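Section 4. Setting Up and Using the Sorting Buckets 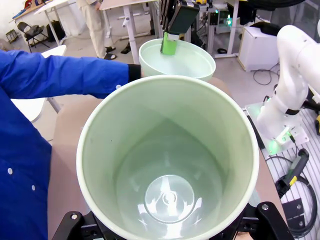

Stuleck, 16 October 2024

This section covers the pale green buckets used for sorting blocks at the table. Read it through before you set out the first tray. Storage and the shelf labels are covered in Section 5.

4.1 What you need

Large bucket, pale green, with a thick rounded rim
Small bucket, same color
Blocks for the session, up to 100
Soft cloth and mild dish soap
Count sheet and pencil

The buckets and blocks come in the Stisudach table set. Obi blocks from older sets can be used with them, but keep the two kinds apart. They are not the same size and the counts will be off if they are mixed.

4.2 Setting out the buckets

1. Clear the tabletop and wipe it down. Let it dry.
2. Look inside both buckets. Remove any paper labels, dust or chips of plastic.
3. Run a finger along each rim. Put aside any bucket with a crack or a sharp spot.
4. Place the large bucket at the near side of the table, where you can look straight down into it.
5. Place the small bucket just beyond the rim of the large one. Leave enough space between them for a hand.
6. Put the tray of unsorted blocks to one side, within reach of both buckets.

Note: The small bucket may be tilted a little toward the person filling it. This makes the inside easier to see. Keep a hand on it while it is tilted.

Note: The inside of the large bucket is glossy. Under ceiling lights you will see bright streaks on the walls and floor. If they make it hard to tell the block colors apart, move the bucket a few inches or turn off the nearest lamp.

4.3 Filling the small bucket

The small bucket takes one color at a time. Start with green unless your sheet says otherwise.

1. Read the color and the number from the top line of the count sheet.
2. Pick up one block by its long sides.
3. Lower the end of the block below the rim, then let go. Do not throw or drop blocks from above.
4. Make one pencil mark on the sheet.
5. Repeat until the line is complete.

Caution: Keep fingers off the inside of the rim while someone else is lowering a block. Two people may share a bucket, but only one places blocks at a time.

Caution: Button long sleeves at the cuff. A loose cuff can catch the rim and pull the bucket over.

Green blocks are harder to spot against the green plastic than the other colors. Check the bottom of the bucket before you write down the total – a block lying flat is easy to miss.

4.4 Moving blocks to the large bucket

1. Hold the small bucket with both hands, one on each side.
2. Bring its rim over the rim of the large bucket.
3. Tip slowly so the blocks slide down the wall.
4. Look into the small bucket to make sure it is empty, then set it back in place.
5. Start the next line on the count sheet.

The floor of the large bucket has a small raised ring and a dimple in the center. These are part of the molding and are not damage. Crumbs and grit collect along the ring, so clean there first.

Do not fill the large bucket above the halfway point. If the session runs over 100 blocks, empty it into the storage box and write the first total on the sheet before you go on.

4.5 Cleaning

1. Empty both buckets.
2. Wash with lukewarm water and mild soap.
3. Wipe around the raised ring with a corner of the cloth.
4. Rinse and stand upside down on a towel until dry.

Do not use scouring pads. They dull the inside and leave scratches that hold dirt. Do not stack the buckets while wet – the small one can stick inside the large one.

4.6 Replacement parts

Large bucket: Vineck order line 11, item 700
Small bucket: Vineck order line 11, item 2

Allow until November for orders placed after the date of this section. Corrections to the text go to Silvia Kuruc at the Stuleck office. Please give the section and step number.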